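Jobs > Sport and streaming > Editorial > Cricket viewing guides

Viewing Guides Writer (cricket and other summer sports), part-time, remote

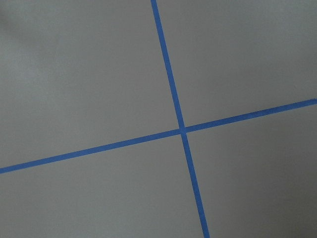
Drimer is looking for a writer to join the small team which tells people where they can watch sport. We publish guides for supporters who live abroad, who travel for work, or who simply do not know any more which channel has bought which tournament. Our readers come to us with one question, usually twenty minutes before the start, and they want the answer in the first two lines. If you like cricket, if you enjoy checking things twice and if you can write a plain English sentence, please read on.

About us

Drimer started as a newsletter for cricket followers in countries where cricket is not on television. Ottilie Holzer wrote the first issues alone, from her kitchen, and sent them to 93 subscribers. Today we have a website, a weekly newsletter and a calendar that readers can add to their phone. We cover cricket first of all, then cycling, rowing, netball and some winter sports. We are eight people in four countries and we work in English, although for most of us it is the second or the third language. You do not need to be a native speaker. I am not one myself, and I write this advertisement.

We do not stream anything ourselves and we do not link to pirate streams. We explain the legal possibilities, what they cost, on which devices they work and what happens when you cross a border with your subscription. In the last point there are many misunderstandings, and a good part of the job is to explain it patiently.

What you will do

You will write and keep up to date the viewing guides for the cricket season. In a normal week this means:

- three or four new guides of 400 to 700 words, each for one match or one series
- corrections in older guides when a broadcaster changes the time, the channel or the price
- the cricket part of the weekly newsletter, which goes out on Thursday at noon
- answers to reader emails which concern your own guides

Each guide has the same skeleton: start time in local time and in UK time, the channels by country, the streaming services, the radio commentary, the highlights, and a short paragraph about the match itself. The last paragraph is where you may show that you know the sport. We would like it to be written by somebody who has really watched the teams, and who does not write "a mouth-watering clash" each time two sides meet.

You will work with our planning tool, Plullden. It is not beautiful but it shows all fixtures, the rights holder in every territory and the date when somebody last verified the information. When you change a guide you also change the entry in Plullden. This is the part new colleagues forget most often, so I mention it already now. Training takes two afternoons and Jonas Gisler, who looks after the tool, will go through it with you by video call.

On match days one person is on duty from two hours before the start until one hour after it. The person on duty checks that the links work, reads the incoming emails and changes the guide if there is a rain delay or a late move to another channel. You would have this duty on two or three days in a month, and some of these days are Saturdays or Sundays. Matches in Australia and New Zealand begin in the night for most of us. We share these nights fairly, and after a night duty you have the next day free.

What we are looking for

You should have:

- good written English with British spelling
- a real interest in cricket, women's and men's, and in the domestic competitions as well as the international ones
- experience with publishing under time pressure; a club website, a student paper or your own blog is fine
- a feeling for time zones, including the weeks in which the clocks change in one country and not yet in another
- a stable internet connection

It would be nice if you know one more sport well. At present we are weak in netball and in track cycling. Knowledge of Hindi, Urdu, Bengali or Sinhala would help us very much, as the broadcasters' own pages are often more exact in these languages than in English. A degree is not needed. We do not ask for experience with search optimisation either. Farhad Shahbazi will show you the little that we do in this direction.

Please do not apply if you would like mainly to write match reports or opinion pieces. We publish almost none, and in the past two good writers have left us disappointed for this reason.

Hours and pay

The contract is for 60 hours per month, spread over the month as the fixtures demand. In the months with many matches it can be a little more, and then it is less in the autumn. We pay £22 per hour, and £30 per hour for duty between midnight and six in the morning. Holiday pay is included on top according to the law of the country where you live. If you are self-employed you can send us invoices instead, and we pay them within 14 days.

The contract runs first until the end of January. After this we would like to make it permanent, if both sides are content. We also pay the subscriptions which you need for your work. You may of course use them for watching in your free time.

We have no office. Two times a year we meet all together for a long weekend, with travel and hotel paid. Last year we watched a county match in Cardiff on the invitation of Huw Gronow, our editor for rowing and cycling, and it rained on the first day and on the second day - on the third we saw 249 runs and were very happy.

How to apply

Please send one email with the following:

- your CV, not more than two pages
- a sample guide of not more than 500 words for any cricket match in the coming weeks, written for a supporter who lives in a country of your choice
- two or three lines about how you have checked the information in your sample
- the time zone in which you live and the days on which you can never work

We do not need a cover letter. The sample is the most important part and we read all of them in full. Do not worry if you cannot find out everything. If a broadcaster has not confirmed its plans, write that it has not confirmed them. This is also what we do on the website, and we prefer it to a guess.

Write to Ingeborg Danzer at the jobs address on our contact page, with the word "Widmer" in the subject line. It is the internal name of this vacancy and it helps us to sort the post. The last day for applications is Sun 27 April, and emails that arrive until midnight UK time will be considered.

What happens then

Everybody receives an answer, also those whom we cannot invite. We will speak with 4 candidates by video call for 45 minutes. You will meet Ingeborg and one of the writers, and we will talk about your sample and about the practical things. There is no surprise test. After the calls we ask two people to do one paid trial day each, on a real match day, together with the colleague on duty. The decision comes within one week after the second trial day.

If you need an adjustment for the call or for the trial day, for example written questions in advance or more breaks, please tell Ingeborg and we will arrange it. Questions about the duty rota or the contract can go to the same address - please ask them before you apply if the answer is important for you.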